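Household and Shop-Floor Handling Working Group
Minutes of the April meeting, Sturkix workshop, ground floor
Start 10.15, close 12.05

1. Minutes of the previous meeting
Accepted with one correction. Under item 4, "folding" should read "folding and stacking". The two are scored separately.

2. Trial results, household chores
Hidoren reported on the second round. The policy was run on 46 tasks, all in the test flat at Lirkonow. Clearing a table and loading a lower dishwasher rack are now considered repeatable. Making a bed is not. Towels are acceptable when they start flat, and poor when they start in a heap. The meeting agreed that no household chore should yet be described as unattended in any outside report.

A question was raised on speed. The median towel took 430 seconds by robot, against 24 seconds by hand. Hidoren considers the gap to be mostly regrasping - the arm lets go and tries again where a person would slide the cloth through the fingers. Regrasps to be logged as a separate column from the next round.

3. Demonstration recording
The set now holds 452 accepted demonstrations. Desmet asked whether head camera footage should be kept alongside the gripper footage, given the storage cost. Agreed to keep both until the next training run has been compared with and without it.

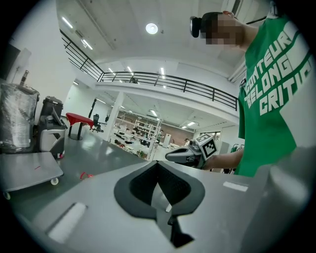 Fig. 1. Workshop floor, with hand-held gripper and head-mounted camera in use.

Marker cubes were discussed briefly. Sturkix prefers a fixed mount, as a cube that has shifted spoils the calibration for the whole session. Desmet to circulate a drawing.

4. Shop-floor chores
Moving a cart from one bay to another is solved on a clear floor. Loose straps and cord remain a problem for small casters and are not reliably detected. Shelf tidying was deferred: there is no agreed definition of a tidy shelf, and the two scorers disagreed on a large share of the clips.

Wiping down benches was proposed as a new task. Accepted, dry cloth only.

5. Actions
Hidoren - add regrasp column; rerun towels from a heap.
Desmet - drawing of fixed cube mount; storage estimate for head camera footage.
Sturkix - draft scoring sheet for shelves, one page.

6. Any other business
Lirkonow test flat is unavailable for the first half of May. Bed trials move to the second half.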